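Notebook, bench 3 - Saturday, November
Sourdough side project, continued

Second attempt at the rye starter comparison. The first attempt ended when somebody cleaned the shared fridge and took the unlabeled jars for a biohazard. Fair enough. Jars are now labeled on the lid and on the side, in two colors of marker.
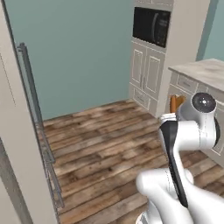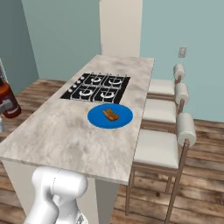 Simulated kitchen: tall panel with the long bar handle in the first, island with cooktop and blue plate in the second.

Flours today: Jurnent dark rye and the Florholm medium. Same water, same jars, same shelf. Fed both at 10 in the morning, equal weights flour and water, rubber band at the starting line.

Noon. Florholm has bubbles along the glass. Jurnent has the look and ambition of wet cement. Stirred nothing, as per the rules I wrote last time and then broke.

2 pm. Florholm well above the band, domed on top, smells like green apples. Jurnent up by the width of the rubber band, if you squint and are fond of it. The bag says "vigorous." Wrote that down so I can be annoyed about it later.

Checked the thermometer on the shelf. 19 C at the left end where Jurnent sits, warmer on the right, next to the power supply. So I have spent two weekends comparing two flours and one power supply. Swapped the jars and started muttering.

Late afternoon. Jurnent waking up now that it has the good seat. Florholm has peaked and is sliding down the glass, but it may have been due to do that anyway. Can't tell from this run. Both results go in the book with a line through them.

For next time:
- Both jars in the Boychuk water bath, lid off, if the enzyme people aren't using it. Ask first. They remember the honey.
- Weigh on the Gunell balance. The kitchen scale drifts whenever the door opens.
- Photograph the jars against the ruler on every check. My sketches look like two hats.
- Feed in the evening and read in the morning, so I'm not standing here all day watching paste.

Discard went into crackers. Too salty, slightly burnt on one side, gone by five. Best data of the day - no jar label required.

Open question: does the dark rye need more water to rise the same amount? It was a lot stiffer at the same ratio. Try one jar wetter, leave the other alone, and resist the urge to add a third.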